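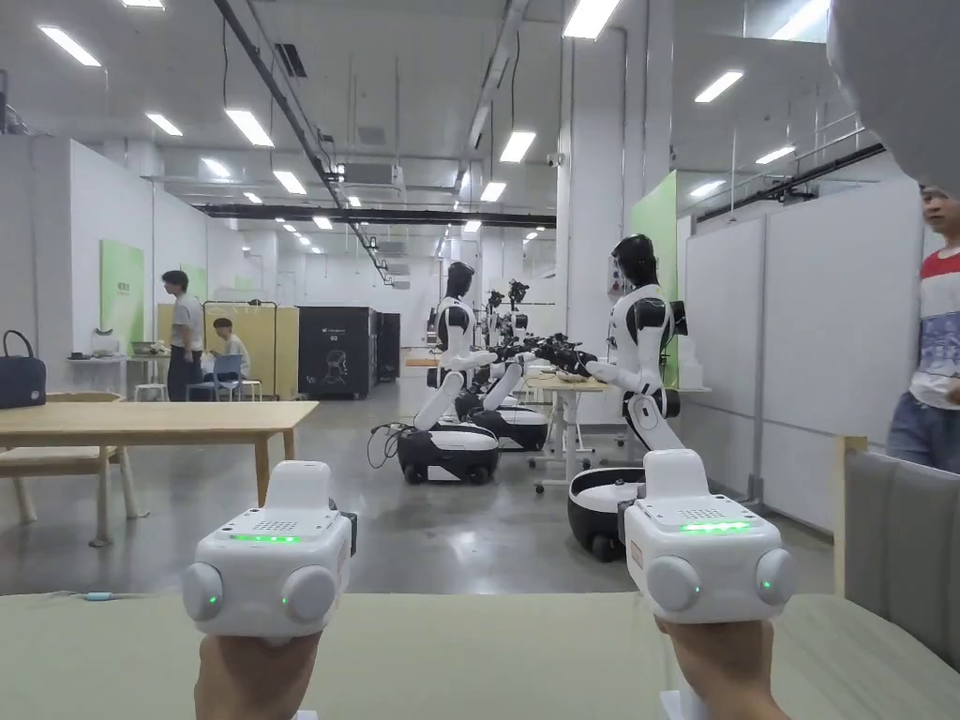
Software week at Drovuddale

Hi again! I've been promising a gallery for ages, so here it is, a short one. Most of my days go into Jotameo, the planner that takes what a person does with their hands and turns it into motion an arm can follow without tying itself in a knot. It gets its poses from Zestix, our little tracking layer, and if those poses are junk then everything after them is junk too (ask me how I spent April).

The big change in this build is how we line up the clocks. Left hand and right hand used to keep their own time, and once they drifted 20 milliseconds apart the planner thought one hand was chasing the other. Now both streams get resampled onto one timeline at 90 steps a second before anything else touches them -- so much nicer to debug!

Cloth and the grasp detector

Cloth is my favorite thing to plan for and also the worst. A box keeps its shape, so you find a corner and you're off. Fabric bunches up between the fingers and hides its own edges, and the perception code has to guess where the rest of it went. I gave up on tracking corners and now fit a rough outline, then refit it every 16 frames.

Blue cloth in the jaws, pale sheet behind it. The color gap helps the outline fit a lot, and I'm a bit scared of white on white. 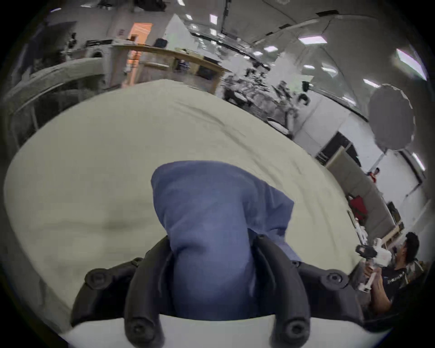 What's next

Replay in Samuel, our log viewer, still chokes on long sessions, so I'm splitting the logs into chunks. There are 104 open tickets on the planner and I swear half of them are me writing notes to myself. If you use Jotameo and your wrist angles flip at startup, grab the new build first -- that one's fixed.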